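Starnik gallery: teaching by hand
April 18, 2022

Hello again! I've finally sorted out the pages from our Starnik sessions, so this one is all about showing the arm a job, either by taking hold of it and moving it yourself or by driving it from the next bench with the Tirkari handset. I do most of the driving these days (my shoulders prefer it).

If you're new, we teach one small job at a time and save every go. The tray job took me 86 goes before I was happy to let the others have a turn, and we'd like to have 500 in the folder by June. Some evenings I get 16 done before supper and feel very pleased with myself. Other evenings I get two and a headache.

A few things I've picked up, for anyone starting with a handset. Go slower than feels natural, especially on the way down. Open the fingers nice and wide well before you get near anything, and don't fiddle with them once you're close. If you make a mess of it, finish the move anyway and mark it as a bad one, as stopping halfway leaves you with a recording that's no use for anything. And have your tea on a different table, please!

Moving the arm by hand is a different feeling altogether. It's lovely and quick for big sweeps, but I always end up leaning on it, and then the playback has my wobble in it. The Hellwig handbook says to hold it with both hands near the wrist, and I do try. For anything small I go straight back to the handset and the wrist view.
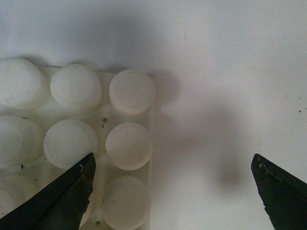 I also find it helps to pick one spot to aim for and stick with it for a whole evening, then choose another the next time. My early goes wandered all over the place and I couldn't tell afterwards whether the arm was learning anything or just copying my dithering.

Next up is the Garnis page, where we swap the handset for a pair of sliders. I was dreadful at it for the first week, and I've kept all of those goes too.

Back to all galleries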